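News > Community & Giving

Search this site Search Go

Print this page | E-mail to a friend

PONDAR PRESERVES OPENS ITS KITCHEN DOORS TO HOME JAM MAKERS

9/17/08 — Pondar Preserves is very pleased to announce that its autumn evening classes are back, and that this year they will be held in the newly refitted kitchen behind the Seta Street shop, where there is at last enough room for everybody to stand at a stove without bumping elbows.

The classes began as a favour to a handful of regular customers who wanted to know why their marmalade would not set. Word got about, as it does, and by last January the waiting list had grown to around 200 names, so the family decided that something really had to be done. The old storeroom was cleared, the drains were put right (a longer job than anyone had hoped) and there are now places for 48 people over the course of the season.

"My grandmother taught me with a wooden spoon and a great deal of patience, and I should like to think we do much the same," said Bohumila Oravec, who runs Pondar with her nephew Emmett Calloway. "People come in worried about thermometers and pectin and I don't know what else, and they go home with plum jam on their sleeves and a smile. I do love these evenings."

The programme starts with plums and damsons while they are still plentiful, and moves on to apple jelly, green tomato chutney and pickled beetroot. Seville oranges will have their own evening in January, when the fruit comes in, and early booking for that one is strongly advised. Each class lasts two and a half hours, with a break for tea and bread and butter, and everyone takes home whatever they have made. Jars, labels and lids are all included in the price, though you are most welcome to bring your own jars if you have been saving them up, as so many of our customers do. Please bring an apron too.

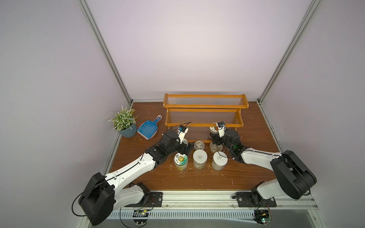

By Noemi Nguyen-Tran, Pondar Preserves Press Desk

Teaching alongside Bohumila this year will be Cletus Mercado, whose piccalilli will be familiar to anybody who has visited our stall at the Romar Show. Cletus will be taking the chutney and pickle evenings, and has promised to share his method for keeping onions crisp — something he has been asked about over the counter more times than he cares to remember.

Classes are suitable for complete beginners. Those who have made jam for years are every bit as welcome, and we hope they will bring their own recipes to swap over the tea break.

Places may be booked in person at the shop or by telephone on extension 2525. Gift vouchers are available, and may be used against any class in the season.

Press enquiries: Noemi Nguyen-Tran, at the shop address

Print this page | E-mail to a friend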